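Compression nebulisers are bought on headline output and returned on noise. The Hovari 6 is sold for home use in adults with chronic chest conditions, and its maker, Pestulach, lists a treatment time of six minutes for a standard dose. Our loan unit took longer with thicker solutions.

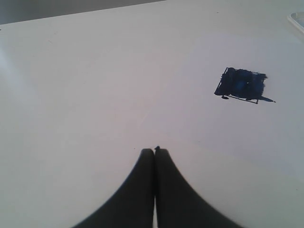 The compressor sits in the base, with the filter behind a push-fit cover on the left. Filters are changed after 200 treatments or every November service, whichever falls first. Tubing is standard bore — the Angelovski mask set fits without an adaptor. 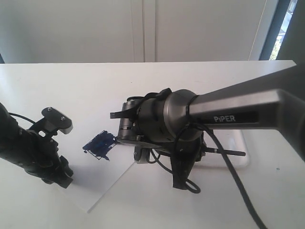 Two robot arms at a white table, with a dark blue object on the board between them.

Noise at one metre was 42 dB on a hard surface, less on a folded towel, though the towel must not block the lower vents. The cup tolerates a tilt of 30 degrees before output drops. Users who lie back for treatment should look at a mesh type instead.

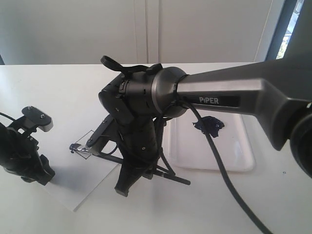

Vasilis Ionescu finds the cup harder to live with than the noise, and says the baffle is easily lost in the washing-up bowl. Spares are sold singly by Erow.

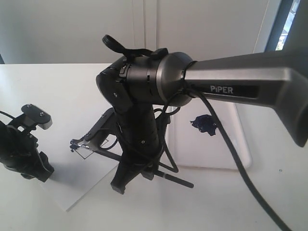

Cleaning follows the usual pattern: rinse after each dose, disinfect daily, air dry on a clean cloth. The tubing is not washed. If droplets form inside it, run the compressor with the cup detached until they clear.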